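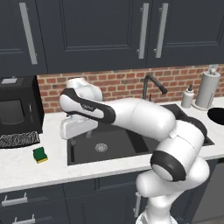

## Opening (keep it SHORT)

- hello, thanks, Henok Mersha, from Uvenus. Say it slowly. Last time people heard "Venus"
- phones: no photos of the audience please. Some people in the room have family still there
- how long have I got? check with chair. If less than advertised, skip the court bit and go straight to the twin town bit
- first line: "In February the police in Markunik walked into a birthday party and arrested 35 people."
- stop. let it sit. drink water

## What happened at the party

- private flat, second floor. Not a bar, not a march. Somebody's birthday
- police said noise complaint. Then took phones. Then started reading the phones
- 35 taken in, most held overnight, some much longer
- names and street addresses on a local news channel by breakfast. THIS is the part people remember so don't rush it
- lost jobs, lost tenancies. One man's landlord changed the locks while he was still in the cell
- the charge on paper = "disturbing public order". Law there doesn't mention gay people anywhere. Say this clearly, someone always asks "but is it illegal?" Answer: no, and they were arrested anyway
- don't name anyone. Not even first names. I slipped up in the spring and I'm still cross about it

## The court bit (skip if short of time)

- two hearings so far. First one adjourned, no reason given
- second one the judge asked a witness whether he was married. Lawyer objected. Overruled
- everyone else fined or let go, paperwork a mess, several people have no idea if they've still got a case open
- fines not huge by our standards, a month's wages by theirs
- no date for the next hearing as of writing. Check messages before going on in case this has chnaged

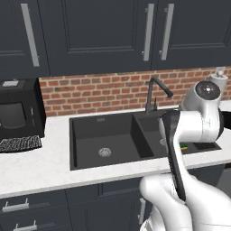

## Why Prastside

- twinned with Markunik. Sign on the road in, a bench by the library, the choir exchange
- most people here have no idea. Ask for hands: who knew? Usually a few choir people
- the twinning agreement has a line about "the dignity of all our citizens". Read it out. Read it twice
- so we wrote to the council and asked them to say something. Anything. One letter
- reply took nine weeks: "not a matter for a local authority"
- but a local authority signed the agreement? pause, move on, don't get sarky

## The petition

- 339 signatures, all on paper, mostly from outside the market and the college
- needed 400 to force a debate in full council. We were short. Own up to it, don't mumble
- some lovely people signed, some people crossed the road. One bloke argued with me for half an hour then signed
- deadline was tight and it rained. Not an excuse. Well a bit of one
- a councillor can still bring the motion without the petition if another one seconds it. So that's what we are asking for now. Two councillors. That's all it takes
- handed the sheets in anyway, 22 November 2021, got a receipt

## What the motion says

Keep to the plain version, nobody wants the legal wording read at them.

- council writes to the mayor's office in Markunik about the arrests
- council makes the letter public
- choir exchange carries on. Important!! We are NOT asking to scrap the twinning. The people who were arrested asked us not to. They want the visitors to keep coming, they want someone watching
- someone will say it makes things worse for them. Fair worry. I asked. They said silence was worse. Leave it at that, it's their call

## Questions I'll get

- *Does a letter do anything?* Don't oversell. An embarassed mayor's office is a bit more careful next time, maybe. And the people on that news channel get to see their names weren't the end of the story
- *Why not deal with problems here first?* We do both. Drop-in is every week, mention the new room, mention it's got a step and we're trying to sort a ramp
- *Can I send money?* Yes but through the legal fund only, leaflet on the chairs. Don't send cash to individuals, transfers get noticed
- *Are you from there?* Answer if I feel like it. Can say "I'd rather talk about them"
- *Has anyone got out?* Yes. Stop there. No numbers, no countries

## End

- come back to the party. It was her thirtieth. She'd made the cake herself (she's said I can tell this, no name)
- ask: write to your ward councillor this week, own words, short. Template on the back of the leaflet but own words better
- sign-up sheet by the door, Mersha family tea urn as usual, mum's doing the biscuits
- thank the chair, thank the choir
- collect leftover leaflets, count them later, take the clipboard home this time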